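Home | Guides | Repairs | Old Kit | Forum | About
Workshop > Guides > Desktop PCs > Bringing an old tower back to life

I've got a soft spot for old office towers. They're heavy, they're dusty, and people practically give them away, but open one up and everything is big enough to get your fingers round (mostly!). I do a couple every March when I've had enough of the garden being too muddy to dig, and this is how I go about the bit that scares people most: the processor and the memory.

Pull the plug out of the wall first. Then hold the power button in for a few seconds to drain whatever's left, lay the case on its side on a table and touch some bare metal on the chassis before you touch anything else. I keep one hand resting on the case when I can. Carpet and woolly jumpers are asking for trouble.

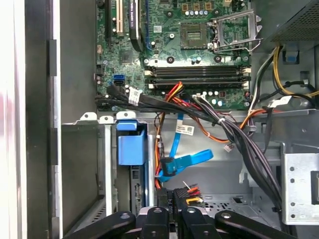 Mathias Aebischer
Repairs writer and keeper of the spares shelf

With the memory out and the socket bracket flipped open like that, you can get on. Please keep your fingers off the exposed contacts in the socket! I once bent some on a board I'd been saving for a Jonon build and spent a whole evening with a sewing needle and a magnifier trying to put them right. I didn't manage it.

Before the chip goes in, have a good look at it. There'll be a small triangle or notch on one corner, and you want that lined up with the matching mark on the socket. Lower it straight down, flat, and let go. No pushing, no wiggling. If it rocks, lift it off and look again. Once it's sitting level, close the bracket over it and bring the lever down. The lever does take a bit of a shove and it can creak, which I still don't enjoy.

Next, the paste. A blob the size of a small pea in the middle of the chip is plenty. I use Siu paste, only because I bought 2 tubes in a sale and I'm still going. If your cooler has old crusty stuff on the underside, get that off first with a lint-free cloth and some isopropyl alcohol, and let it dry. Do the cooler screws up a few turns each, going corner to corner, and don't forget to plug the fan in (yes, I have).

Memory is the nice easy part. Open the white clips at both ends of the slot, match the gap in the stick to the ridge in the slot, and press down evenly until the clips snap up by themselves. If you've got a matched pair, check the manual for which slots they belong in, as it varies from board to board.

Now the cables. A loose blue SATA lead wants to go to a drive, so find where it's meant to go before you shut the lid, and have a look that the other end is pushed home on the board too. Fat bundles of black cable are best left in their ties if they reach where they need to. Just make sure nothing's flopping near the fan.

My graphics card is a Quadro and I left it where it was, but give yours a gentle press to check it's seated.

Plug in, screen on, kettle on. The first start can be slow while the board sorts out its memory, so give it a minute or two before you panic. If you get beeps, take the sticks out and refit them one at a time.

We use cookies to remember your settings. Accept | Manage preferences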